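Print | E-mail this page
7 comments
Shares: 2

Ticket 1155: Picker stops with "no valid candidate" while the bin still has objects in it
Component: Hodetov (grasp planner)
Also affects: Ravn (cell controller)
Opened by: Ruth Agudelo
Assigned to: Wilmer Salazar
Status: Resolved, follow-up open

Summary

Since the November update of Hodetov the bin picking cell at Drurkonel ends a run early. The planner reports that it has no valid grasp candidate, Ravn marks the bin as cleared, and the arm goes to its home pose. There are still objects in the bin when this happens. No fault is raised, so the run shows up in the log as a success.

Expected: the planner keeps proposing grasps until the bin is empty, or returns the status "unreachable" for what remains.

Observed: the planner returns "empty" with objects left.

Steps to reproduce

1. Start Ravn with the mixed object profile.
2. Load the front bin with a mixed set. Include at least one clear object and one thing that lies flat against the back wall.
3. Run the clear-bin routine with the default candidate limit.
4. Wait for the routine to finish and compare the log with the bin.

It does not fail on every load. With only opaque objects I can't get it to fail. With clear packaging in the set it fails more than half the time.

Log excerpt

11:42:07 ravn: state PICK, request to planner
11:42:07 hodetov: cloud received, cropping to bin volume
11:42:08 hodetov: candidates generated 306
11:42:08 hodetov: candidates rejected, wall clearance 302
11:42:08 hodetov: candidates rejected, low score 4
11:42:08 hodetov: candidates remaining 0
11:42:08 hodetov: status EMPTY
11:42:08 ravn: bin cleared, state HOME

The line that bothers me is the second rejection count. Nearly everything is thrown out for wall clearance, including grasps near the middle of the floor. I measured the distance from the brush to the nearest wall by hand and it is well outside the clearance setting.

Ruth Agudelo

--

Wilmer Salazar, 1:15 p.m.

Two separate problems here, I think. One is that Hodetov says EMPTY when it means "nothing passed the filters." That is a bug whatever the cause of the rejections. The other is the wall clearance count.

Please check the following before we touch the code:

- The bin model in the Ravn config. Does it have one bin or two?
- Whether the crop volume was changed with the update.
- The hand-eye calibration date. If the cloud is shifted, the walls are shifted too.
- Whether the failure happens with the arm fully out of view when the cloud is taken.

Can you also send a saved cloud from a failed run? The raw one, before cropping.

--

Ruth Agudelo, 2:40 p.m.

Checked all four.

The config has one bin. The crop volume is the same as before the update. Calibration was redone after the update, and the check with the target came back within limits. I ran it with the arm parked and got the same result, so the arm is not showing up in the cloud as a wall.

I've put the saved cloud in the ticket folder. It has holes where the clear container and the clear package should be, as usual. There are also stray points floating over the back part of the floor. I don't remember seeing those in the older clouds, but I did not keep many of the older ones.

For reference, the load I have been using for the tests is a mix: a clear cylinder, a blue plastic block, a sponge with a green face, the big black brush, a magenta and white package, a clear package with small metallic contents and a silver metal piece. The two bins sit back to back. Only the front one is in use for this routine.

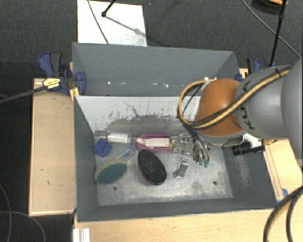
Uchenna Ekwueme asked whether anyone had looked at how the new version fits the walls, and said the release notes for the Restevska build mention that wall planes are now estimated from the cloud on each cycle instead of being read from the config. With a second bin behind the first, she would expect the fit to have trouble picking the right plane at the back.

--

Wilmer Salazar, 3:05 p.m.

That matches the cloud Ruth sent. I loaded it and ran only the wall fitting step. The left, right and front walls come out where they should. The back wall comes out tilted. The top of the fitted plane is close to the true wall, and the bottom leans forward over the floor. Every grasp under that plane is then counted as too close to the wall or behind it, and the rest lose clearance because the gripper body has to pass through it on the way down.

The stray points Ruth described are part of the inlier set. My guess is that they are bad depth from the clear objects and from reflections off the metal floor. The fit takes them in because the inlier distance was raised in the new version. It went from a few millimeters to a value I would not have picked.

So the cause, as far as I can tell, is the new wall fit plus a loose inlier distance plus bad depth near the back. I'd like to confirm by turning the fit off.

Ruth, please set the following in the Ravn config and run the same load again:

wall_source: config
inlier_dist: leave as is
report_rejections: full

Don't change the candidate limit yet.

--

Ruth Agudelo, 4:20 p.m.

Ran it with wall_source set to config. Wall clearance rejections dropped to a normal level and the run kept going past the point where it used to stop. The stray points are still in the cloud, but they no longer matter for the walls.

Two things came up.

First, the planner now tries to grasp the stray points. It found a candidate in empty space above the floor, went there, closed, and reported a miss. Ravn retried three times and then blacklisted the region, which is the right behavior, but it costs time.

Second, the magenta and white package against the back is still rejected for clearance, this time correctly. The planner again returned EMPTY with that package as the only thing left. That is the status bug Wilmer described in his first reply, and it is now easy to reproduce: leave one object against a wall and run the routine.

--

Octavio Montoya, 4:45 p.m.

I own the status code in Hodetov, so I'll take that half. What happens now is that the planner returns a list, and if the list has no entries the wrapper turns it into EMPTY. It never looks at how many candidates were generated before filtering. I will split it into three results:

EMPTY: no cluster above the floor after segmentation
FILTERED: clusters exist, all candidates rejected
UNREACHABLE: clusters exist, candidates pass the score but no arm path is found

Ravn has to be changed at the same time, or it will treat the two new values as unknown and stop with a fault. Percy Cuadros, can you take the Ravn side?

One question for the cell. When the planner returns FILTERED, do you want the arm to try a push to move the object off the wall, or stop and ask for a person? The push primitive exists but it has not been used at this cell.

--

Percy Cuadros, 5:10 p.m.

Yes, I'll do the Ravn side. For the default I would stop and ask. The push can be enabled per profile once someone has tested it at low speed. I don't want it on by default when the wall position itself was wrong this morning.

I'll also change the run summary so that "success" is only written on EMPTY. At the moment it is written on any clean return to HOME. That is why the earlier runs looked fine in the log, and it means the success numbers from after the update can't be used. I will mark them in the report.

--

Wilmer Salazar, next day, 9:30 a.m.

For the stray points I added an outlier filter before segmentation. A point is dropped if it has too few neighbors within a small radius. I tried it on Ruth's saved cloud and the floating cluster is gone. The edges of the silver metal piece got a bit thinner, and the planner still finds grasps on it.

The filter does nothing for the holes. Clear objects with no depth will still be missed by segmentation, and in the worst case the planner will say EMPTY with a clear container on the floor. Octavio's change doesn't cover that case. I am opening a separate item for a check against the color image before EMPTY is accepted.

Patch branch is ready for the cell. Please leave wall_source on config.

--

Ruth Agudelo, 11:50 a.m.

Installed the patch and Percy's Ravn branch together. I did 100 pick cycles over several loads, changing the layout each time.

Results:

- No false stop from wall clearance.
- No grasp attempts on empty space.
- FILTERED came back when the remaining object was tight against a wall. Ravn stopped and asked, and the run was not marked as a success.
- One EMPTY with the clear cylinder still in the bin. This is the known case from Wilmer's last note.
- Planning time per cycle went up slightly with the filter on. It doesn't hold up the arm.

I saved the cloud and the color image for the cylinder case and put both in the folder.

--

Octavio Montoya, 1:20 p.m.

Status change merged. The default for wall_source is going back to config in the next build. Per-cycle fitting stays available as an option, and the inlier distance goes back to its old value. I added a warning when the fitted plane differs from the configured one by more than a few degrees, so a tilted wall will at least show up in the log.

--

Resolution

Cause: per-cycle wall fitting with a loose inlier distance took in bad depth points and tilted the back wall plane. A second fault in the status wrapper reported filtered results as EMPTY.
Fix: wall_source set to config, outlier filter added, status split into EMPTY, FILTERED and UNREACHABLE, Ravn updated to match.
Workaround for cells not yet updated: set wall_source to config and restart Ravn. A reload of the profile is not enough.
Follow-up: color image check before EMPTY is accepted. Assigned to Wilmer Salazar. Push on FILTERED, not scheduled.

Print | E-mail this page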